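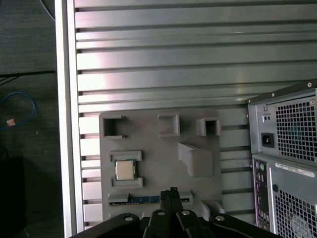 Stop two: the assembly bench at Ridberg

After a very good scone and a wander past the loading dock (longer than planned, as I'd gone in the wrong door), I joined the May open day tour of the Ridberg workshop. There were roughly 20 of us, and we all squeezed in as politely as we could.

I could have stayed at this bench all afternoon. Everything on it has its own spot on a grey plastic board, a bit like a cutlery tray for computer parts. The processor sits snugly between two raised rails on the left, with its silver metal lid and a glimpse of gold contacts at the edges, and lower down there's a slim blue circuit strip lying in a slot of its own. I've been keeping my spare bits in an old biscuit tin for years, so I felt a little judged!

A grey desktop tower stands alongside with its back turned to you, and I was tickled to spot the green and purple socket for the old round keyboard and mouse plugs. My first computer had those, and I bent a pin on it within 5 days.

From there we were herded along to the Flallus room for the packing talk, where the seats were mostly taken and the tea was excellent.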